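3. Sorting and Storage in a Small Bathroom Layout

Our group was given the bathroom corner for the Lengate room study. The task was to look at where people put cloth items when floor space is short, and to suggest a better arrangement. The other groups had the kitchen and the hallway.

We worked with a white plastic basket with small holes in the sides and a handle slot in the long side. We picked it over the fabric bin from Raju because it keeps its shape when it is half full. The basket stands on a low wooden surface to keep it off the carpet. We tried 4 positions in November and kept the one that left the most room to walk.

Towels go in the basket. Dark clothes are kept apart from it, as our first plan mixed them and we got lint on everything.
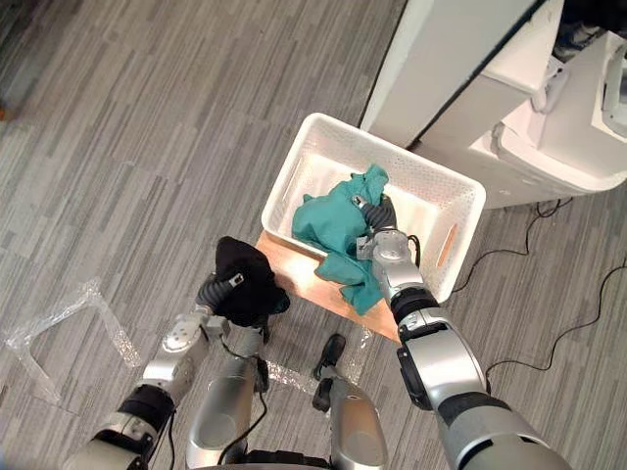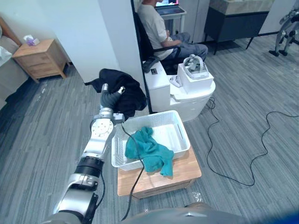

Figure 3. Basket with teal cloth inside, black fabric item kept outside it.

The main problem we found is that a towel dropped in without folding hangs over the front of the basket. It takes up more space and looks untidy. Folding it in three fixed this, but in our survey most people said they would not bother at home. A deeper basket would be easier for them. The Sternel catalog has one, item 2558, with the same base size.

The second problem is the jacket. It has no proper place in our layout and ends up in a heap. We recommend a hook at shoulder height on the partition. The wall panel would need to be checked first, and we did not have time to do that before the Murno review.

Section 4 covers costs.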